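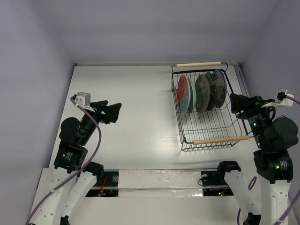
Figure 5. Bimanual tabletop setup with a wire dish rack on the right half of the work surface.

4. Evening Cleansing Routine and Morning Skin Condition

4.1 Participants and routine

The Hedegaard panel was made up of 116 adults who reported normal to dry facial skin and who did not use prescription skin products. All of them were asked to keep their usual bedtime and their usual diet. The only planned change was in the evening routine. One group washed with lukewarm water and the study cleanser, then applied the Skomen night cream to the whole face. The second group used the same cleanser and no cream. Both groups left the skin alone until the morning visit, and both were asked not to wear makeup on the day before a visit.

The cleanser was a fragrance-free lotion supplied by Clanenero in plain bottles. It was selected for its mild effect on the skin surface in earlier work by the same laboratory. Participants received written directions that gave the amount to use, the length of the wash and the way to dry the face with a clean towel. Rubbing was discouraged. A short diary was kept beside the bed or the sink, and each entry covered the hour of cleansing, the hour of going to bed, the number of times the participant woke, and any stinging or tightness felt before sleep.

4.2 Morning measurements

Visits took place at the Rernivari clinic before breakfast. Participants rested in a room with steady temperature and humidity until the skin had adjusted, and then three values were taken on each cheek: surface moisture, water loss through the skin, and surface oil. Redness was graded by two raters who did not know which group a participant belonged to. Where the two grades differed, the mean was used. Readings from the left and right cheek were averaged for each visit, except in the case of visible injury such as a scratch or an insect bite, when only the clear side was kept.

Participants also filled in a one-page form on how their skin looked and felt to them. The form used a five-point scale for softness, evenness and rested appearance. The last of these items was added at the request of the clinic staff, who had found in a pilot round that people often spoke of looking tired when they were describing dull or dry skin.

4.3 Results

Surface moisture in the morning was higher in the cream group than in the group that used cleanser alone, and the difference was present from the first visit onward. Water loss through the skin followed the opposite pattern – lower values with the cream, higher values without it – although the spread between individuals was wide. Surface oil did not differ between groups in a way that could be separated from normal day-to-day change.

Sleep made a clear contribution of its own. Participants who recorded several wakings in the diary tended to have lower moisture readings the next morning, whichever group they were in. The effect was strongest in January, when indoor heating was in use and the air in most bedrooms was dry. Redness scores were low throughout and showed no steady link to sleep length. A small number of participants reported mild stinging after cleansing in the first week. None withdrew for this reason.

Self-rated softness agreed fairly well with measured moisture. Self-rated rested appearance did not. It was tied much more closely to the number of hours slept, and participants who had slept well gave themselves high marks even on mornings when their readings were poor. This gap should be kept in mind when results from home questionnaires are compared with instrument data.

4.4 Limits of the present data

The panel was drawn from one town and one clinic, and oily and acne-prone skin was not represented. Sleep was recorded by diary, and short wakings were probably missed. The control group used no cream at all, so the design cannot show whether the Skomen product performs better than another night cream of similar richness. A plain base cream without the active ingredients would be the proper comparison, and one is planned for the next round. Room humidity at home was not measured. The seasonal pattern reported in Section 4.3 therefore rests on the participants' own notes about heating, and it should be read with some care until bedroom readings are available.

Shares: 5 | Comments: 0
Contact the editorial office | Copyright Hedegaard | Back to top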